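The Case for the Dry Gray Cloth

Opinion
Suryani Khoo
Wednesday, July 6, 2022

Office cleaning contracts nearly all contain a line that reads "wipe down desks," and nearly all of them leave it there. The line does not say with what, in which order, or how much of the desk counts. I wrote specifications for shared workspaces for 14 years, and I think the wording is responsible for most of the bad desks I have seen. A desk is a work surface plus whatever stands on it, and the two need different treatment.

My position is simple. The default tool for an occupied desk should be a dry knitted cloth, and the spray bottle should stay on the cart until there is a mark that the cloth cannot lift.

The usual objection is that dry wiping only moves dust around. With a flat woven cloth or a paper towel that is a fair complaint. Paper has little texture for dust to lodge in, so the dust travels to the end of the stroke and drops there. A ribbed knit behaves differently. The valleys between the ribs give loose particles somewhere to go, and a cloth folded in quarters provides eight faces before it has to be changed. Refold after each desk and the ninth desk gets a new cloth. Most crews I have watched use one face for an entire floor and then conclude that the cloth does not work.

Spray has its own costs, and they rarely appear in the budget. On a glossy white top, excess liquid dries as a film. The film shows under raking light, usually at about the time the first person sits down, and that person reports the desk as dirty. The next crew applies more spray. At the Kelilside building, a six-story office block where I consulted through one September, we logged 33 complaints in the month under the old routine. I went through them with the site supervisor, Přemysl Baláž, and the largest group by far concerned streaks. Those desks had been cleaned. They had been cleaned with too much product.

Baláž disagreed with me then and still does. His view is that dry wiping depends on the skill of the person doing it, while spray is tolerant of a tired worker at the end of a shift. I accept the first half. The second half I think is wrong, and the desk telephone is where it goes wrong.

A telephone is an awkward object. It has a keypad, a cradle, a speaker grille and a handset that people hold against their faces, and it is attached to the desk by at least one cord. Spray it directly and the liquid enters the keypad. Wipe around it and a dark outline of dust forms along the base, which on a white surface is visible from the door. The correct sequence takes under a minute: lift the handset, wipe it, set it to one side, wipe the cradle, lift the base, wipe under it, put everything back. Where the handset needs disinfecting, dampen a second cloth and use that. The product goes on the cloth and never on the phone.

The coiled cord deserves its own line in the specification. It collects more lint than any other part of the desk, and I have never seen it mentioned in a contract. Close a folded cloth around it at the base end and draw the cloth toward the handset, stretching the coil slightly as you go.
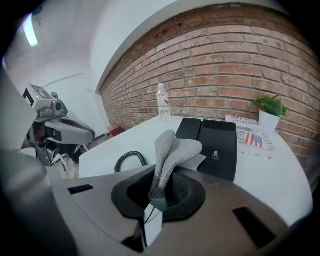

Then there is the question of personal items. The common rule is that cleaners do not touch papers. It protects the contractor, and I understand why it exists, but applied strictly it means that a newspaper left on Monday defines a rectangle of uncleaned desk until its owner throws it away. Water bottles produce the same result in a smaller circle. I would allow two categories. Loose documents stay where they are. Newspapers, magazines, bottles and cups may be lifted, wiped under and returned to the same spot in the same orientation. At Kelilside we adopted this for 308 desks, and the only dispute involved a crossword.

Cloth color is a smaller matter, though I have a preference. Color coding by zone makes sense for restrooms and kitchens, where cross-contamination is a real risk. For desks I specify gray. Bright white cloths look used after two desks and get swapped too early, and very dark ones hide their condition until they are well past it. Mid-gray shows dust as a pale bloom along the ribs, so the worker can see when a face is full.

Laundering is the part that fails most often. Wash at moderate heat, leave out fabric softener, and keep the cloths away from cotton towels, which shed into the knit. Softener coats the fibers and the cloth begins to skate over dust. I retire a cloth after 80 washes, or sooner if the edges curl. Some managers run them much longer. Their desks look fine at noon, and I would invite them to crouch and look across the surface at eight in the morning with the blinds half open.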